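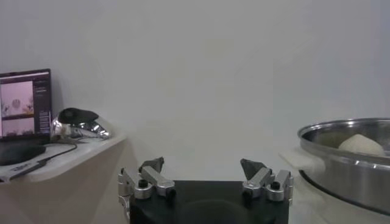 Review: Valo two-finger gripper for bench kitchen work

Print this page
E-mail this article

November 20, 2021

The Valo is an electric two-finger gripper sold for small arms in labs and light production. We bought one in October for a bench where an arm handles bowls, utensils and dough, and this review is written for people who have to put a number next to "end effector" in next year's equipment budget. It covers what the unit is like to own and what else has to be on the purchase order. It doesn't cover cycle rate in a factory setting, which we have no way to test.

Construction

The body is a flat black housing with the motor, drive and controller board inside. Two aluminum linkage fingers pivot from it on round bolts, and each carries a dark gray wedge-shaped pad at the tip. All the finger fasteners are socket heads and can be reached with the fingers open, so a pad change doesn't require taking the gripper off the arm. Allow 4 minutes per pad the first time and less after that.

Finish is good. The linkages have brushed faces and no sharp edges. There was no play in the joints on delivery and a slight amount in the left outer pivot after 300 hours. Valo's manual calls for retightening at intervals and gives a torque value. It doesn't mention thread locker. We used a low-strength type and the play has not come back.

The linkage joints are open. Flour gets into them. We brush them out at the end of each session and wipe the aluminum with a damp cloth. The unit isn't sealed for washdown and isn't sold as food safe, so anything it touches in our work is discarded. If your application involves product that people will eat, stop here and price a washdown gripper, and expect a different class of budget.

Grip and pads

Bowl rims are the easy case. A rolled stainless rim gives the pads something to close behind, and the standard pads hold a large mixing bowl without slip as long as the bowl is not full. Force is set in software in 60 steps. We run rims in the upper third of the range.

Dough is harder. The wedge tips concentrate the load at the point, and at anything above the lowest force settings they cut into a soft ball before they lift it. Stiffer dough can be picked up and moved to a bowl. Slack dough can't, at least with these pads, and we wouldn't plan a project on the assumption that tuning will fix it. Wider pads from Willar fit the same two-screw pattern and spread the load better, at the cost of reach into narrow containers. Order one set with the gripper. Fitting them later means repeating the calibration.

Polished metal is a separate problem. The pads hold chrome well enough when clean, but a trace of flour on the matte surface reduces friction noticeably. Wipe the pads between a dough task and a polished object, or write the wipe into the procedure as its own step.

Wrist camera

Our unit is fitted with the small Xiao wrist camera, bought separately. With the fingers open it has a clear view between the tips, and both pads stay in view, which helps when checking alignment on an approach. The housing takes up the bottom center of the image at all times. Plan your crops around it.

Shiny objects in the background throw streaks of reflected light, and chrome and stainless are the worst offenders. Fixed exposure helped more than any filter. Spend a little on diffuse lighting before you spend on a better camera.

Software

The control package runs on an ordinary laptop. We keep the laptop on the counter beside the work, within reach of whoever is running the arm. Installation was uneventful. The force and position settings are on separate tabs, an irritation when tuning, and the log files use a timestamp format that has to be converted before they line up with anything else. Firmware updates are free for 3 years. After that Valo asks you to request a quote, and we were unable to get a figure in advance. Put a placeholder in the budget and note that it is one.

What to budget for

The gripper is the largest line but the smaller ones are easy to miss. Ours were:

- Adapter flange for the arm. Not included. Check the bolt circle against your arm before ordering.
- Second set of standard pads. They wear at the tip.
- Willar wide pads, one set.
- Wrist camera, bracket and cable.
- Cable clips and a longer cable than the one supplied. The stock length is too short once the wrist rotates fully.
- Bench space. Two surfaces with the arm between them took more floor than our first drawing allowed.
- Staff time for calibration, one full working day.

We bought through Presatham, who quoted the flange and gripper on one line. Ask for them split. The flange is reusable with other grippers and should be carried as its own asset. Delivery of the gripper was prompt, and the flange arrived later, so the unit sat in its box until then. Do not book installation help until both are in hand.

Rent or buy

Presatham also rents the Valo by the month. For a short trial that is the sensible route, as the dough limitation will show up in the first week and may settle the matter. For continuous use over most of a year, purchase came out cheaper on our quote even with spare pads included. Rental units come with standard pads only.

Rating

4 out of 5 for rigid kitchenware, 3 out of 5 for mixed work that includes soft items. One point is withheld in both cases for the short cable and the missing flange. We would buy it again for rims, handles and lids.

Search reviews
Enter keyword
Go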